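Tondaria House, shared kitchen users
Minutes, October 9, 2021
Started late, ended later. Typed up same evening, sorry for gaps.

1. Last minutes
Agreed. One fix: the Hinano shelf liner was 40 dollars, not 60.

2. Cupboards
Top shelf over sink still sticking. Hinge ordered from Virk, no delivery date. Leave door open till then, do not force it. Labels on lower shelves peeling again, will redo with the tape not the stickers.

3. Sponges and bags
Long item. White foam blocks are going faster than planned. 33 left from the January box. Zelloro quote is 151 for the next size up, seemed like a lot to most of us. Held over.
Agreed for now:
- one white block out on the counter at a time, rest stay in the drawer
- block is for counter and backsplash. Not for the glass cups, not the kettle, it dulls the shine
- clear bags get flattened and reused for bin liners if clean, otherwise trash. Not left in a heap by the appliances
- rinse block, squeeze, stand on end

Counter, white sponge and clear plastic bag in both:
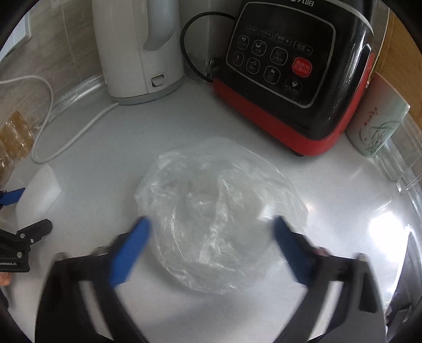
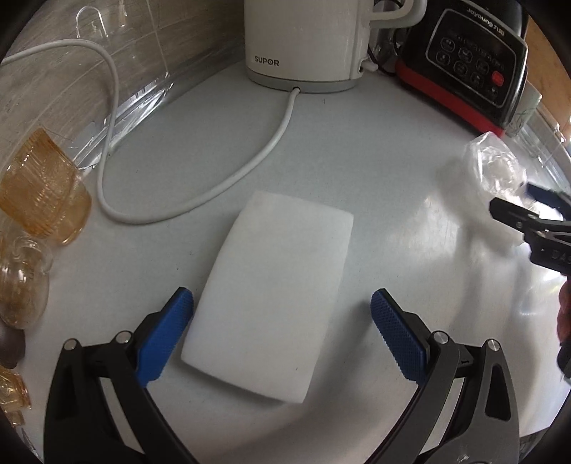

A question was raised from the back on whether the foam blocks are safe on the backsplash at all, as the ones at the last place took the finish off a painted wall in one winter. Wanted a test patch low down behind the bin first, and plain dish soap on a cloth untill we know. Also said 151 is too much for something that crumbles and we should price cloths. Mostly nods. Test patch to be done before next meeting, cloths to be priced along side.

4. Amber glass
Stays in this kitchen, not to go upstairs. Wash by hand, dry right away, put back upright. Asked if we need more, answer no.

5. Cords
Kettle cord to be kept back from the sink side. Wall hooks ok for light stuff only. Unplug before wiping under anything.

6. Budget
60 set aside for cleaning things through January. Covers soap, cloths, bin bags. Does not cover the Zelloro order, see 3.

7. Any other
Fridge smell. Everyone to check own shelf. Drain strainer missing, look in the cutlery tray first.
Back window latch, carried over again.

Next meeting same room, date to go on the door.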